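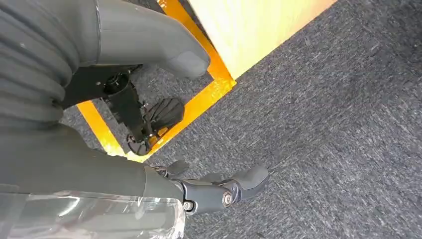 The mentor's first reply on this ticket was that the hand faults should be logged separately from the arm faults, and that the team should stop swapping parts until both logs exist. So the ticket was split. The arm half is closed. What follows is the hand half.

## Galar club build: hand drops out during pick task

**Opened:** 12/03/2022
**Status:** open, waiting on retest
**Software:** Nullenano, controller build 217

**Problem**

During practice runs the black hand stops taking commands partway through a close. The fingers stay where they are. The gray hand keeps working. The console shows `bus timeout, node 2` and the run has to be restarted.

**Tried so far**

- Restarted the controller. Fault came back on the next run.
- Reseated the connector at the wrist. No change.
- Lowered the close speed to 20 percent. Fewer dropouts, still not clean.
- Raised the timeout from the default to 400 ms. The run finished, but the fingers lagged behind the command, so we set it back.
- Loaded the October config. Same fault, so it probably isn't our newer settings.

**Reply from Gindano support**

They asked for the raw log and wanted to know if the fault depends on wrist angle. We hadn't checked that. They also said not to update the firmware yet.

**Next**

1. Run open/close with the hand pointing down, then again with the wrist turned level. Save both logs.
2. Swap the hand cable for the spare in the parts drawer.
3. If it still drops, move the hand to its own bus and rerun the pick task.

Please write the build number on every log. Two of the old ones don't have it and we can't use them.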